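How do you keep small dark laundry from getting lost or tangled in the wash?

Posted by Amparo Arango

I do two loads a week, one light and one dark. The dark load is the problem. Small things like gray cloths and anything with a long strap come out in one knot, and the cloths end up creased inside the knot. I have a Kollari top loader, bought used in June, and the manual did not come with it. I have tried a shorter cycle and it made no difference. Do I need mesh bags, or is there something I can change in how I load it?

Aarne Tuominen
71 helpful votes

Mesh bags work, but only if you use them for the right things. Put anything with a strap in its own bag and close the bag all the way. Leave the cloths out. They need room to move or they will not rinse well.

The other thing is how full the drum is. Most people load a top loader to the rim. Stop at two thirds and lay the pieces in around the outside – do not drop them in as a ball. If you have buckles or hooks, fasten them before they go in. An open hook will grab the first cloth it meets.

When the load is done, take the pieces out one at a time and give each one a shake before you put it down. Creases in cotton come out much easier at that point than after an hour sitting in the basket. I fold cloths in half, then in half again, and stack them with the fold facing out.
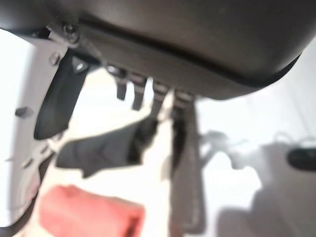

Can I put the strap pieces in the dryer?
Hang them over a rack and let them air dry. Heat is hard on elastic, and a long strap will wrap around everything else in the dryer.

Nolico_user

I just tie the straps in a loose knot. Works most of the time. The Sivalent bags are OK but the zipper on mine broke.

Amparo Arango

Thank you both. I will try the bags for the straps and load less. I did not know about fastening the hooks first.

Related topics
Getting lint off dark cloths
Huamán drying rack – replacing a missing foot
Kollari top loader stops before the spin
Best way to fold fitted sheets
Mesh bag sizes for small items
1480 more in Laundry and Fabric Care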